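# Galería: recogida de cestas con pinza manual

El grupo Takagi presenta material del estudio Clokent, dedicado a la manipulación de recipientes flexibles. El conjunto reúne 1,239 demostraciones registradas en Femamport bajo la dirección de Chiharu Noguchi. 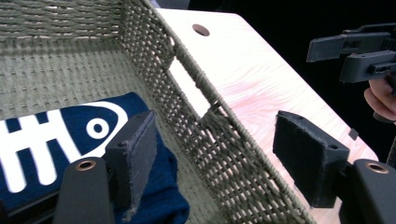
*Dedos de la pinza a ambos lados de la pared de una cesta tejida, con una prenda azul marino en el fondo.*

La evaluación, a cargo de Igor Wróbel, comprendió 300 ensayos. Los resultados se expondrán en septiembre.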